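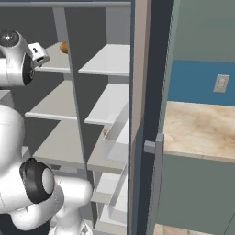

Gray-and-white shelving unit, center left.

28 November 2025. Glue and paste stock, bindery bench

Mixed a fresh batch of wheat paste this morning for the Castillo ledgers. Used 70 g flour to 400 ml water, cooked slow, strained twice. Came out smoother than the last lot but a bit thin. Bouchra wants it thicker for the spine linings, so next time hold back some of the water and add it at the end if needed.

Tested three strips on scrap buckram. The strip with straight paste lifted at one corner when I flexed it. The two with paste and PVA mixed held fine. Leaving all three under weights overnight.
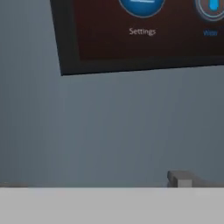 Pacita called Edidbridge about the kozo tissue. They only have the heavier weight until June. I told her to take it for the hinges and we will keep what is left of the light sheets for page tears. Price is 810 for the roll, shipping on top.

Ledger 2: sewing is sound, boards are not. The back board has split along the grain and was patched at some point with brown tape. The adhesive has gone into the endpaper. Sigrun thinks a poultice will draw it out. I would try heat on a corner first.

To do
1. Check strips, write up results on the bench sheet.
2. Cut new boards for Ledger 2, grain head to tail.
3. Ask Anahera for the humidity log.
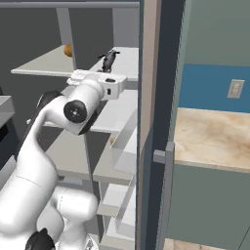
4. Order bone folders, two small.

J.D.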